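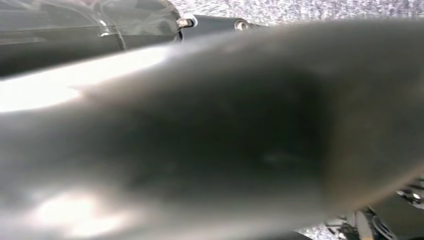 Svitlana Dmytriv wrote to us in February asking why we still bother with people at the controls when a computer could make up all the practice runs it wants. She'd read our old page twice and couldn't find the answer on it. Fair enough! The old page mostly talked about our furniture. So we rewrote the whole thing, and her question goes first.

We're Urnura, and we gather examples for robots that learn by being shown. Someone takes the controls, guides an arm through a small everyday job (folding a washcloth, say, or getting a lid onto a jar), and we save what the cameras saw together with every move the joints made. That's one example. Then we put everything back a little differently and do it again. A learning system needs a great many of these before it can try the job by itself, and making them well is all we do.

As for made-up practice runs, we like simulation and plenty of the people we work with use it. But a washcloth in a simulator tends to behave itself. A real one catches on a fingertip, or comes up double, or slides off the table and takes the next one with it, and the person at the controls has to do something about that. Those little rescues are the part we care about most. We keep them in.

How we got going

Urnura began in Varcombe with 2 arms and a shared login for the building. Uliana Chornovol and Csaba Dobos had been building a sorting system together and kept running out of examples to train it on, so they spent their evenings making more. After a while the evenings were more fun than the sorting system. Another team asked to borrow the setup, then asked if we'd just run it for them, and we said yes before working out what to charge.

The first job under our own name was called Cabral. It was 600 examples of picking up soft things and putting them into open bins, and we made nearly every mistake there is. We changed the lamp halfway through. We let one person do all the left-side bins. We named files after the day's lunch. Uliana still has the notebook, and new people get to read it in their first week, lunches and all.

What we do now is Brevislow, a much bigger collection of two-handed kitchen and laundry jobs. The first release holds 872 examples, each one checked by a person who didn't record it. The next is under way and leans toward things that bend, pour or crinkle, which are maddening and great.

What a session is like

A session starts with a task card. Bohdan Kovalchuk writes most of them, and he keeps them short on purpose: what's on the table, what counts as finished, and what should be different from the last run. He leaves out how to do it. If you'd naturally pick the cup up by the rim, pick it up by the rim, and the next operator can go for the handle.

Then you drive. It feels odd for the first hour, a bit like tying your shoes in a mirror, and then your hands get it and you stop thinking about the controls. Operators work in short turns with a break between, and they swap tasks before they get bored, because bored driving looks the same every time and the model learns the sameness right along with the job. Yes, we've tested that on ourselves. It showed up in the grasps by midafternoon.

Between runs we reset the table by hand. Objects get moved, turned, swapped for a cousin of a different size. Resetting takes longer than recording some days, and visitors are always surprised by it, but it's where a lot of the variety comes from and we've stopped trying to hurry it.

We record from wrist cameras as well as from fixed views. The wrist view moves with the hand, so it sees the last little stretch before a grasp in a way the fixed ones can't. It also swings past plenty of hardware on its way there. We leave those frames where they fall. The robot will be looking through the same kind of camera when it works alone, so its practice should come from that camera too, glare and blur included.

Checking

Every example is watched from start to finish by someone else on the team. Vsevolod Ostapchuk set up the review process, and it sorts each run into one of 3 piles: keep, keep with a note, or redo. The middle pile is our favorite. A note might say that the spoon was dropped and picked up again, or that the second arm waited too long, or that the towel ended up inside out and still met the card. Teams using the data can filter on those notes, or go looking for them.

Redo is for the boring failures. A clock drifted between the camera and the arm, a recording stopped early, a card was misread. We don't patch those up afterward. The table gets set again and somebody has another go.

We also write down what we didn't collect. If a release has no dark tablecloths in it, or only right-handed pouring, the notes say so on the first page. Csaba insists on this, having once spent most of a summer figuring out why a model was so confused by a blue plate.

Who works here

Some of us came from engineering. Others came from a bakery, a theater prop room and a tailoring shop, and they tend to be the better drivers, to be blunt about it. Good hands are good hands. Everyone who records also reviews, and everyone who writes cards has to drive them first. Bohdan once wrote one about peeling a sticker off a pear and withdrew it before lunch.

Operators are paid by the hour, never by the run. We want people to feel free to take a slow one, or to stop and say that a task makes no sense.

Come and see it

We have open mornings in Varcombe through most of the year, starting at 10 a.m., and you're welcome to take a turn at the controls. School groups too, with a little warning so we can put out the easier cards. If you build learning systems and need a job we haven't recorded, send us a plain description of it, even a messy one. And if you think we've got something wrong on this page, write in like Svitlana did. She has since visited, folded four washcloths and left us a new question about zippers, which we're working on.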